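Robotic Assembly Equipment: Frequently Asked Questions for Budget Holders

Wendard Shared Equipment Programme
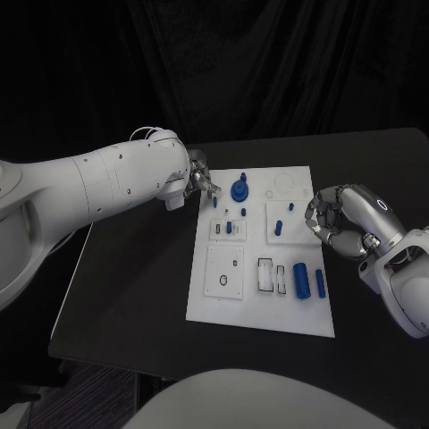

Hinds wrote to us after the last funding round that the guidance explained at length how to buy an arm, but said very little on how to budget for the hand at the end of it. The answers have been revised accordingly.

Who may apply?
Any department or workshop at the Pirnemwood and Clundilstead sites may apply. Joint applications are welcome, provided that one site is named as the holder of the equipment.

Should the arm and the gripper be costed separately?
Yes. Please enter each on its own line, together with any adaptor needed to join them. A gripper with jointed fingers and a multi-fingered hand are different purchases, and a quotation for one will not be accepted in support of the other.

We intend to use two arms at one table. Must they be the same model?
No. Mixed pairs are permitted. Applicants should allow for two sets of spare parts and two service agreements, and should confirm with both suppliers that the arms can be run from a single controller. Where they cannot, the second controller must appear in the budget.

What may be claimed for task boards and test parts?
Up to £645 per bench. This covers the board, plates, pegs, cylinders, screws and small containers. Replacement pegs may be claimed from the same sum during the year.

How much should be set aside for installation?
The programme contributes up to £2000 for each bench, including electrical work and delivery. Costs above this fall to the department.

Are curtains and floor coverings eligible?
Curtains are eligible where they form part of the bench area. Carpet and general decoration are not.

How large a table is required?
The depth must be at least 700 mm. Suppliers will state the reach of each arm, and the two working areas should overlap over the board. Please send a dimensioned sketch with the application.

Is training included?
Operator training is funded at 80 per cent. The remainder is met by the department.

May we lease?
Leasing is permitted for arms. Hands and grippers must be bought outright.

When will decisions be issued?
Applications close at noon on the last working day of November. Decisions are sent in December, and orders may not be placed before a decision letter has been received.

Contact: Equipment Office, Wendard | Copyright Wendard. All rights reserved. | Back to top
Shares: 14 | Comments: 3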